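4.2 Leveling the Padilla drafting table

Level the table before fitting the parallel rule. The procedure applies to both base types.

1. Park the table on its final floor position and lock the casters.

2. Set the tilt lever to 0 and tighten the two side knobs by hand. Do not use pliers.

3. Lay a spirit level along the front edge and read it. Repeat along the left edge.

4. Turn the foot under the low corner clockwise until the bubble sits between the lines. One full turn raises the corner 3 mm.

5. Tighten the lock nut on each foot with the wrench supplied.

CAUTION: Do not extend a foot past the red band. The thread can strip under load.

Leave the surface cover off until the side knobs have been checked a second time. Covers fitted to a tilted top tend to creep toward the front edge.

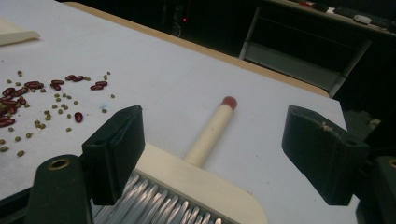 Areeba Warraich wrote in to ask whether the feet need resetting each time the tilt is changed, as her top read level at 0 and slightly off at the second stop. They do not. The feet are set once, at 0, and the small error at other stops comes from play in the side knobs.

6. Check the level again after 2 days. New feet settle almost 2 mm on carpet.

NOTE: Tops wider than 2000 mm use the center foot kit, part 246. Fit it before step 3.

Continue with 4.3, Parallel rule.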